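Bench checklist, small chores station (hanging and folding), with my comments
Movemari, Pevville shop, October 28, 2022

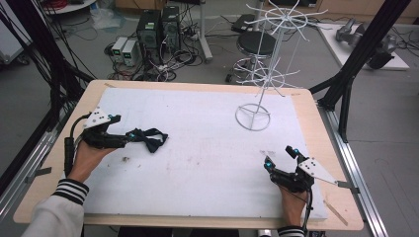

Prasetyo Govindasamy thinks I'm too soft on these things, and that if a chore still needs a person in the loop, it should go down as a fail. Fair enough! I've kept my own column anyway, because "fail" covers an awful lot of ground and I like to know which kind I'm looking at.

1. Table brackets tight on both sides
OK. Gave each one a good shove.

2. Work surface wiped
Needs attention. The white foam board has gray smudges all over it, and there's a speck of something brown by the bow tie. Wipe before the next run, please (dry cloth, no spray).

3. Loose bits off the board
Needs attention. Thin wooden sticks in the lower right corner. Into the bin or back in the drawer, I don't mind which.

4. Rack stable
OK. White wire rack, flat base, lots of hooks. I'd still like a bit of tape under it. It's light, and one snagged hook could take the whole thing over.

5. Grippers, jaws and markers
OK. Blue markers present on both. Finger pads are due for a swap at 200 hours and the log says 193, so order them now, Qistina (Khoo, not Raju, sorry, I know you both get these).

6. Cables clear of hands and feet
Table OK, floor not OK. The tangle by the computers and power supplies is a trip waiting to happen, and the stool on casters doesn't help. I asked for cable covers in January!

7. Chore readiness: bow tie to hook
Not yet. With people holding the grippers it goes fine, slow but fine. On its own, the Skudex program managed 4 hangs out of 5 with a stiff strap and then went to pieces on anything floppy. Crumpled fabric never sits the same way twice, and I fumble it myself some mornings.

8. Would I let it loose in my closet?
No, but I'd let it sort my socks. Anjani says she'd take the closet deal today, wrinkles and all.

Recheck items 2, 3 and 6 before anyone starts.
Signed, Izzati Nasution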